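쟁반 하나로 사는 사람의 부엌 이야기

우리 집에는 식탁이 없다. 아니, 있긴 있는데 그 위에 책이랑 고지서랑 뜨다 만 목도리가 쌓여 있어서 밥그릇 놓을 데가 없다. 그래서 나는 쟁반에서 산다. 아침도 쟁반, 커피도 쟁반, 밤에 몰래 끓여 먹는 라면도 쟁반이다. 친구들은 하숙생 같다고 놀리는데, 나는 이 생활이 꽤 마음에 든다.

어릴 때 외할머니 댁에는 양은 쟁반이 있었다. 가운데 커다란 모란이 그려진, 다들 한 번쯤 봤을 그 쟁반 말이다. 할머니는 거기다 수박도 내오고 콩나물도 다듬고, 명절이면 송편을 줄 맞춰 올렸다. 손님이 오면 상이고 혼자 드실 땐 밥상이고, 우리가 심심해하면 북이었다(젓가락으로 두드리면 소리가 기가 막혔다). 모란은 내가 중학교에 갈 무렵 꽃잎이 반쯤 닳아 없어졌는데도 할머니는 끝까지 그 쟁반만 쓰셨다.

그 쟁반이 어디로 갔는지는 모른다. 이사하는 통에 사라졌고, 나는 서른이 넘어서야 그게 아까워졌다. 그때부터 쟁반을 모으기 시작했으니 이것도 일종의 뒤늦은 효도라고 우겨 본다. 지금 우리 집에 있는 쟁반은 모두 11개다. 혼자 사는 집에 11개면 많다는 말을 엄마에게 이미 들었으니 독자 여러분은 참아 주시길.
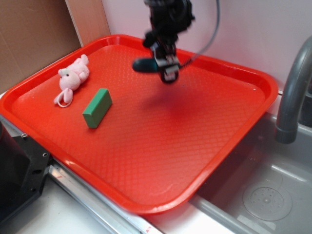
조리대에서 개수대까지 걸쳐 놓은 빨간 쟁반. 돼지 인형도 한자리 차지했다.

쟁반을 모으다 보면 성격이 나온다. 나무 쟁반은 보기에 참 근사하다. 사진도 잘 받고, 빵 한 조각만 올려도 카페 같다. 그런데 물기를 닦아 줘야 하고 가끔 기름도 먹여야 하고, 김칫국물이라도 흘린 날엔 마음이 철렁한다. 나처럼 설거지를 하룻밤 묵히는 사람에게는 상전이 따로 없다. 도자기 쟁반은 더하다. 한번은 Gondow라는 작은 그릇 가게에서 흰 도자기 쟁반을 큰맘 먹고 샀는데, 집에 오는 버스에서 내내 아기처럼 안고 왔다. 그러고는 어떻게 됐느냐고? 찬장 맨 위 칸에 올려 두고 두 해째 한 번도 안 썼다. 무서워서!

스테인리스는 튼튼한데 시끄럽다. 아침에 숟가락 하나만 내려놓아도 온 집 안이 깬다. 고양이가 있는 집이라면 말리고 싶다.

그래서 결국 제일 자주 손이 가는 건 플라스틱이다. 가볍고, 막 씻어도 되고, 떨어뜨려도 발등만 아프다. 촌스럽다고 하는 사람도 있던데 나는 동의하지 못하겠다. 특히 빨간색은 회색 일색인 요즘 부엌에서 혼자 잔칫집 같은 소리를 낸다. 흐린 날 아침, 빨간색 위에 흰죽 한 그릇을 올려 보시라. 입맛이 없다가도 생긴다.
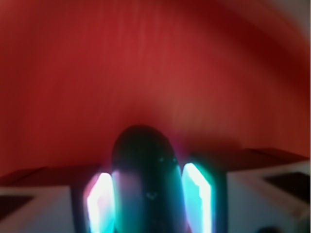 색 이야기를 하니 생각나는데, 지난 7월에 친구 따라 간 Prudier 벼룩시장에서 나는 색깔 때문에 거의 이성을 잃었다. 장마가 잠깐 갠 오전이었고 좌판마다 물이 뚝뚝 떨어지는 비닐을 걷느라 정신이 없었다. 그 와중에 어느 좌판 구석에 겨자색 쟁반이 세워져 있는 게 아닌가. 주인 아주머니는 70년대 물건이라고 했다. 나는 그 말을 믿기로 했다. 진짜인지 따져 봐야 내 기분만 상하지.

값을 깎는 데는 소질이 없어서 그냥 부르는 대로 냈고, 대신 덤으로 컵받침을 얻었다. 친구는 두고두고 그 일을 놀린다. 하지만 그 겨자색 쟁반에 자두를 쌓아 놓은 여름 내내 나는 부자였다.

쟁반을 고를 때 뭘 보느냐는 질문을 꽤 받는다. (쟁반에 대해 떠들고 다니면 이런 질문을 받게 된다.) 첫째는 테두리다. 테두리가 낮으면 예쁘고, 높으면 산다. 국물이 찰랑거리는 그릇을 들고 문턱을 넘어 본 사람은 무슨 말인지 알 거다. 그다음은 바닥. 매끈한 바닥은 컵이 미끄러진다. 오돌토돌하게 무늬가 들어간 바닥이 훨씬 믿음직한데, 무늬 사이에 때가 끼니까 칫솔 하나를 쟁반 전용으로 두는 게 좋다. 손잡이는 있어도 그만 없어도 그만이다. 나는 없는 쪽을 좋아한다. 수납할 때 걸리적거리지 않으니까. 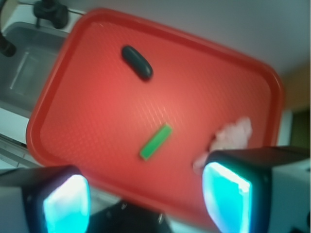 통권 605호 · 80쪽

그리고 크기. 가게에서 볼 때는 다 적당해 보이는데 집에 가져오면 꼭 크거나 작다. 나는 Pumphrey라는 인터넷 가게에서 상세 설명도 안 읽고 주문했다가 문짝만 한 쟁반을 받은 적이 있다. 폭이 70센티미터였다. 혼자 밥을 먹으면서 그 넓은 데 밥공기와 국그릇만 올려놓고 있자니 운동장에서 도시락 먹는 기분이라 반찬을 자꾸 늘리게 됐고, 그달에는 살이 쪘다. 지금 그 쟁반은 베란다에서 화분을 이고 있다. 바질이 아주 잘 자란다.

작은 쟁반도 쓸모가 많다. 우리 집 현관에는 손바닥만 한 쟁반이 하나 있어서 열쇠랑 교통카드랑 영수증을 던져 놓는다. 욕실에도 하나, 침대 옆에도 하나. 침대 옆 쟁반에는 물컵과 안경과 읽다 만 소설이 있다. 물건이 흩어져 있으면 어질러진 건데 쟁반 위에 모아 놓으면 이상하게 정리한 것처럼 보인다. 똑같은 물건, 똑같은 먼지인데도! 손님이 온다는 전화를 받고 10분 안에 집을 치워야 할 때 이만한 게 없다.

요즘은 동네 찻집 Grustlow에 자주 간다. 차 맛도 좋지만 쟁반이 제각각이라서다. 갈 때마다 다른 쟁반이 나오는데, 어떤 건 귀퉁이가 깨졌고 어떤 건 어디 은행에서 나눠 준 것처럼 생겼다. 한번은 할머니 댁 것과 똑같은 모란 쟁반에 대추차가 나왔다. 나는 차가 다 식을 때까지 꽃잎만 들여다보고 있었다. 팔라고 할까 몇 번을 망설이다가 그냥 나왔는데 집에 오는 길에 벌써 후회했다. 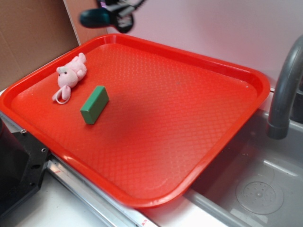 그 뒤로 네 번을 더 갔지만 모란은 다시 안 나왔다. 한번은 나무 쟁반, 한번은 검은 칠 쟁반, 그다음은 또 나무였다. 네 번째에는 쟁반도 없이 찻잔만 덜렁 나와서 혼자 상처를 받았다. 직원에게 물어볼까 싶다가도, 대추차를 시키면서 꽃무늬 쟁반으로 달라고 하는 손님이 되는 건 좀 부끄럽다. 다음 주에 또 갈 생각이다. 그때는 유자차를 시켜 보려고 한다. 혹시 음료마다 쟁반이 정해져 있는 건지도 모르니까.

엄마는 내가 이 글을 쓴다니까 그럴 시간에 식탁이나 치우라고 하셨다. 그래서 어제 반쯤 치웠다. 고지서를 한데 모으고 목도리는 실뭉치째 둘둘 말고, 책은 키를 맞춰서, 몽땅 쟁반에 올려 두었다.

2022년 12월 21일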